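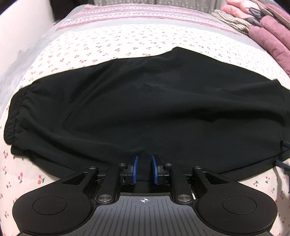

Black clothing on the cherry sheet, ready for folding.

Gallery > Home and Laundry > The Folding Month

The Folding Month

In March I decided to fold everything. I mean every piece of clothing in our flat, also the ones at the bottom of the drawers which I did not wear for a long time. My friend Benoît Gilbert told me I should keep a small record of it, so I wrote a few lines for each part of the work. The first picture on this page is from the bed, which became my folding table for the whole month. My notes follow under it.

I am not a professional in this subject. I learned to fold from my grandmother in Rinard, who folded very tightly, and later from Évan Langlois, who shared a flat with me and folded very fast. My own way is somewhere in the middle.

The bed

A bed is lower than a table and my back complains after 50 minutes, but I have no table of sufficient size. The advantage is the space. I can lay a long garment completely flat, with the sleeves open, and still have room at the side for the finished pile. I pull the sheet tight before I start, otherwise every wrinkle of the sheet goes into the clothes.

The cherry sheet

White, with small cherries. I bought it at Hamel, where my mother also buys her sheets, and it is my favourite. It has been washed many times and the colour is still good. For folding I like a light sheet because I see the edges of dark clothes clearly. I tried once on my navy blue one and I lost a black sock on it for the whole evening.

Black clothes

I did these first and I did them all together. Black cotton shows every hair and every bit of dust, so I go over it with the sticky roller before folding, and again after if the sheet has left something. I also learned to do black clothes in the morning – under the bedroom lamp I cannot see the difference between the black and the very dark grey, and the piles become mixed.

Start from the bottom edge

My grandmother always took the bottom edge first. She brought it up one hand's width, made it flat with her palm, and only then touched the sides. Évan does the sides first. I tested both for a week and I stayed with the bottom edge, at least for thin fabric. Thick sweaters I fold from the sides, they do not want to obey in the other direction.

Small folds

A small fold at the edge is easy to make by accident when you pick up the fabric. If you leave it, it becomes a hard line after some days in the drawer. I pull it out with two fingers and smooth from the middle to the outside.

T-shirts

I have too many. I fold them in three parts and then stand them up in the drawer like files. The drawer from Urkent is not very deep, so 12 shirts stand in one row if I do not push. With 13 it closes, but one sleeve always gets caught in the rail.

Trousers

One leg on the other, then in half, then in half again. For the soft ones I make one more fold. I kept two pairs on hangers, they are for work and the line in front must stay straight.

Things with hoods

I still have no good solution for these. If I put the hood inside, there is a big lump. If I leave it outside, the pile falls over. Benoît rolls his whole sweater into its hood and it looks like a small loaf of bread. It is funny, but it takes much place.

The wardrobe shelf

The shelf is 600 mm wide and I wanted 4 piles on it. It is possible if each pile is folded to the same width. I cut a piece of cardboard from a Grindeveck shoe box as a guide and I fold around it, then slide it out. The cardboard is now quite soft at the corners and I should cut a new one.

What left the flat

Two full bags went to the donation centre in our neighbourhood. The most difficult to give away was a grey cardigan with a broken zipper, which I was always going to repair. I kept the button jar.

End of the month

The drawers are still in order, except for the sock drawer. I will do the bed linen next, and the cherry sheet will have to be folded too – fitted corners are for me the hardest of all. If you have a good method for them, please write to me.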